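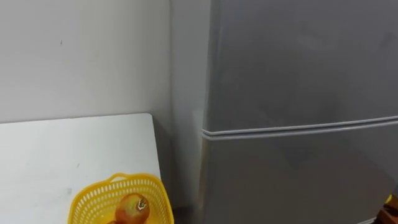
Fridge corner, basket on the table

Murnamville Robotics Forum > Mobile arms > Setup and maintenance

Birhane head tilt and re-zeroing - what order do you do it in?

wattlebot
February 9, 2020
Finally got a free day to do the neck on our Birhane properly and I'm having a ball with it. The job it runs is simple enough: fruit out of the yellow basket on the white table, fridge door open, fruit in, door closed. It's been doing it for over 2000 cycles on the original neck belt, and lately the grasps have been landing a bit long. Fingers close on the far side of the pomegranate and push it into the basket wall. Fridge door is still fine.

So far I've done this:
- powered down and pulled the 24 V feed to the neck before touching anything
- took the rear cover off and checked the tilt belt (fluffy on one side, teeth ok)
- put in a new belt from Kerklow
- cleaned the old grease off the tilt bearing, put fresh on
- cover back on, power back, let it home

Now I'm up to re-zeroing the tilt and I've realised I don't really have a favourite order for the rest. Do you set tilt zero first and then redo the hand-eye calibration, or do the hand-eye and let it soak up the tilt error? The Pronuvik manual has both, in different chapters, and they don't mention each other.

Tilt is at 26 degrees down for the table view, same as it was before the belt.

sprocket_moth
Ooh, nice job to have on a Sunday. Tilt zero first, every time. If you let the hand-eye soak it up you get a great result at the one tilt angle you calibrated at and rubbish everywhere else. You look at the table at one angle and I bet you look at the fridge handle at another, so you'd be chasing it forever.

Level on the head plate, jog till the bubble's centred, save zero, home it, check the bubble again. THEN the board.

gullywasher
Seconding tilt first. Also check the roll while the level is out. Look at the seam between the fridge doors, it climbs a touch as it goes to the right. Your head might be sitting crooked on the neck. On ours it was one of the plate screws that had never been done up all the way, and you could see it in every door edge and shelf.

sprocket_moth
Could be, but I wouldn't read roll off that. The robot isn't parked dead square to the fridge, and a level line will slope if you look at it from an angle. The back edge of the table runs almost flat. If the head was rolled you'd expect both of them to go over together.

gullywasher
Almost flat isn't flat though! And the table is up against a different wall from the fridge, so you're comparing lines that point in different directions anyway. I'd still put a level across the plate. Takes a minute.

sprocket_moth
Well yes, put a level on it, I said put a level on it :) I only mean don't go shimming the head plate because of a fridge seal.

wattlebot
Ha, level is going on both ways. I'll do roll while I'm in there. The plate screws were all snug when I had the cover off but I didn't put a torque driver on them.

Good point on the two tilts. The fridge look is a lot shallower than the table one, so that settles it for me. Zero first.

tin_possum
Did you set the belt tension with the head at mid travel? I did mine at the top stop the first time and it went slack halfway down. Grasps long on the table, perfect up high. Sounds a lot like your old symptom, come to think of it.

wattlebot
I did it at home position, so close to the middle but not the middle. I'll slack it off and do it again before I zero. Glad you said something before I got the board out!

copperline
Bit of a side track, but I think you're leaving accuracy on the table (sorry) with where the basket sits. It's so low in the view that you lose the near side of it. There's a second fruit down there with only a sliver showing. The planner can't fit a decent shape to a sliver, and if it's guessing the centre then of course the grasp comes in long. You might have had a good neck all along.

Move the basket back toward the wall by 100 mm or so, or drop the tilt a bit further. I'd move the basket. It's free.

gullywasher
I'd go the other way and drop the tilt. Further back means further to reach, and the arm on the Birhane gets noticeably softer when it's stretched out. Plus you're putting the basket nearer the wall, and that handle sticks up on the far side. The elbow will want to go around it.

copperline
The handle is short and the table has loads of bare top behind the basket. I can't see the elbow caring. And if you drop the tilt you lose the fridge seam sooner, and I like keeping a bit of fridge in view while the base docks.

tin_possum
Turn the basket so the handle's at the side? Or does it need to be there for something?

wattlebot
Handle doesn't do anything for the robot, it's just how the basket goes down when it gets refilled. I could put a strip of tape on the table as a locating mark, then I can choose the handle direction too. I like that.

On the sliver: fair cop, but the misses were on the fruit in plain view as well. It takes the best-scored one first and that's always been the one with the whole outline. So I think the belt was real. I'll try the basket further back after the calibration, one change at a time or I won't know which one did it.

sprocket_moth
One change at a time, music to my ears.

Different question, how does it go on the crown? Ours loved to pick the pomegranate crown as the grasp point since it's the only bit with any texture. It would pinch the pointy bits and drop the lot.

wattlebot
It used to! I've got a keep-out around anything that sticks up from the fitted ball, so it goes for the sides and leaves the crown between the fingers. Works best when the crown is off to one side or up top. If it's pointing at the fingers the arm goes round to the other side, which is lovely to watch and slow as a wet week.

tin_possum
What do you use to check the calibration afterward? I've been touching the finger tip to a dot on the table at a few spots and writing down the miss, but I'd love something quicker.

copperline
Fixed marker on the fridge, upper door, left side. Glance at it on every dock, log where it thinks the marker is. If the number walks, the neck's walking. Ours has been on there since March and it's caught two loose screws before anyone had a bad grasp.

gullywasher
I'm not keen on a marker on a door. Doors sag, seals get old, somebody leaves it open a crack and your log says the neck moved. Put it on the wall. There's plenty of plain white wall above that table.

copperline
But the door is the thing I need to find. If it's open a crack I want to know that too.

gullywasher
Then you want two markers and to compare them. One on the wall for the neck, one on the door for the door.

copperline
Ok, that I can live with.

sprocket_moth
Matt finish on that fridge is a help by the way. We had a shiny one and the depth on it was full of holes. Still give the smudges a wipe before you stick anything down or the corners lift.

wattlebot
Right, back from the workshop. Slacked the belt, re-tensioned at mid travel, and it did need it. Level on the plate both ways: tilt was out, roll was out by a hair and the same hair as the base, so that's the floor. Sorry gullywasher! Zero saved, homed, checked, homed again, bubble came back to the same place each time.

Then the full hand-eye with the board at both tilts. Residual is down well below what I had at install, so I'm pretty chuffed.

Haven't run fruit yet. Basket stays where it is for the first run, then tape and further back. Two markers going up tomorrow, wall and upper door.

gullywasher
No sorry needed, you put the level on, I'm happy. Floor might be worth a look one day though, does it dock in the same spot each time or does it wander?

wattlebot
Wanders a bit side to side, front to back is good. That's next on the list once the neck has settled. I'll start a separate thread for docking.

tin_possum
Please do, mine wanders front to back and I've run out of ideas. Also post the Kerklow part number for the belt if you've still got the bag.

wattlebot
Bag's in the bin at the workshop, I'll fish it out tomorrow and add it here.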